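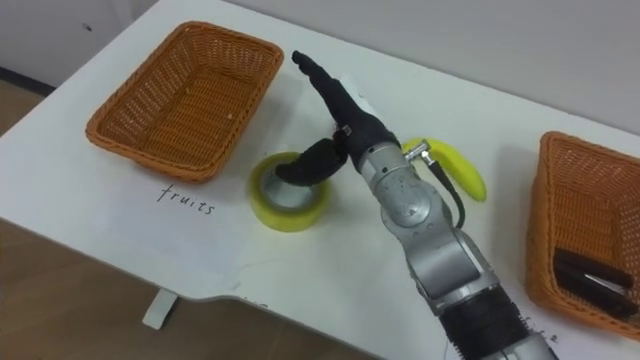 Juwita Osman wrote to us that the old edition was fine until the evening service in winter, when half the back row gave up on the responses and just listened. She asked for bigger type and a book that stays open by itself. The Gernine Large-Print Psalter has both.

Home Books Choir Candles Contact

Filed under: Worship Books > Large Print

Gernine Large-Print Psalter

All 150 psalms, set in large black type on cream paper, with the responses in bold. 343 pages. Sewn binding, cloth cover, two ribbons. Published by Drallau.

The binding is the main change from the earlier edition. The pages are sewn in sections and the spine has a hollow back, so the book lies flat on a lectern or a lap from the first psalm to the last. The glued edition tended to close on itself near the front, and we no longer stock it.

Verse numbers are in the margin, well clear of the text. Pauses for chanting are marked with an asterisk at the middle of the verse. There is no music in this book. If your congregation sings the psalms to set tones, you will want the Ursu Tone Booklet as well, sold separately. It fits inside the back cover.

The long psalms are divided the usual way. Psalm 119 starts each section on a new page, with the Hebrew letter and its English name at the top. Psalm numbers follow the Hebrew count, with the Greek count in parentheses where the two differ.

Details

Cover: dark blue or dark red cloth, title on spine and front
Ribbons: one white, one green
Price: $19 each
Case of 6: shipping included
Language: English

The text was checked against the standing edition by Anca Barbu and Traian Enache. Three misprints were found after the first printing of 4,000 copies went out. They are in Psalms 37, 78 and 106, and none of them is in a response. Current stock has them fixed. If you have a first printing, write to us and we will mail you a correction slip to paste in.

Ordering for a congregation

Tell us which color you want when you order. We don't mix colors within a case. Name stamping on the front cover takes two more weeks and can't be returned. Unstamped copies can be sent back within 30 days if they are clean.

Blue is out of stock until May. Red ships now from our Brara warehouse.

Questions about stamping go to Stela Nedelcu at the order desk. For everything else, use the contact page.

We use cookies to remember your cart. By staying on this site you agree to this. Accept Settings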